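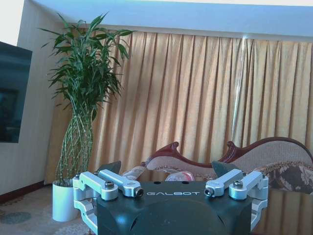
Galbot gripper in the lounge, fingers apart, with the sofa and curtains behind.

Home trial kit: first impressions

22/10/2019

The Gruvbridge home trial kit has landed, and we've been having a lovely time with it! For anyone who missed the April issue, Prodano lends out a gripper, a wrist camera and the software to go with them for 30 days, and you try the lot in an ordinary house instead of on a bench. Hollis Ruiz-Ortega signed for ours and has hardly let go of the laptop.

What I like most so far is the wrist view. You get both fingertips and whatever lies between them, so lining up on a cushion or something small left on a sofa seat feels natural after a few goes. Big pleated curtains and patterned fabrics are just the sort of background we wanted to try it against (our old test corner was a plain white wall, and everything looks easy against a plain white wall).

The linkage is a pleasure too. It's all out in the open, silver arms either side of a dark body, with socket-head screws you can see and get a key on. Hollis did the whole set-up in an afternoon, including a long detour when the Isex control software wanted an update and then wanted it again. The manual runs to 274 pages and I'd happily swap most of them for one decent wiring diagram.

Grumbles? The menus are fiddly, the save button is far too close to the clear button, and the log stops at 600 entries without a word of warning. We lost a good chunk of a morning's notes that way. Prodano say a fix is on its list, and they did answer the same day.

The hire price covers 5 user logins, so there's room for more of you to have a go before the kit moves on to the Zamora group. Soft things are next, mainly cushions and folded towels, and Hollis would be glad of suggestions for awkward household bits to try after that. Drop a line to the usual newsletter address, and do say if you'd like a login.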